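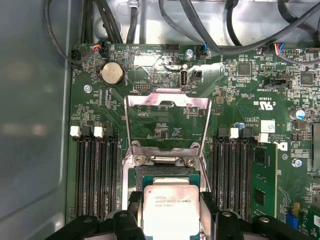 Fig. 1. Xeon E5-1650V3 held over the open socket, load plate standing up.

Home | Syllabus | Handouts | Lab hours | Contact

Hallville Workshop Course, Handout 7: Seating a Processor
Last updated 29/10/2025

Welcome back, everybody. I know a few of you have been a little nervous about this session ever since February, when we bent those pins on the old practice board, so let's take it slowly and enjoy it (I really do think it's the nicest job in the whole course).

Before you bring the processor anywhere near the board, open the socket all the way and let the load plate stand up by itself. Look at the contacts under a good lamp. If you see dust or a hair, call me over and please don't blow on it! Hold the processor by its edges with the metal lid facing up, match the notches and the corner mark, and lower it straight down. It should rest there under its own weight, with no pushing and no wiggling.

Then close the plate and bring the levers down in the order printed in your Ivetton booklet, page 214. They will feel stiffer than you expect, and that's fine.

1. Lay the tower on its side with the panel off and the inside facing up, so that you are working downward onto the board. Keep the power cables and the SATA cable well out of your way, and leave the drives in their bays.

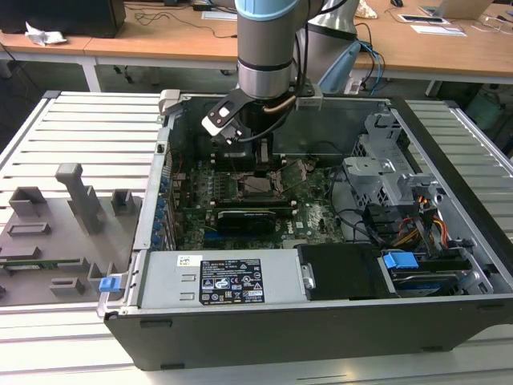 2. Unplug the wall cord and touch bare metal on the case. Do this again whenever you come back from a break, even a short one.

3. Allow yourself 20 minutes for the first try. Write down anything odd in your lab sheet, and bring it to room 150 next time.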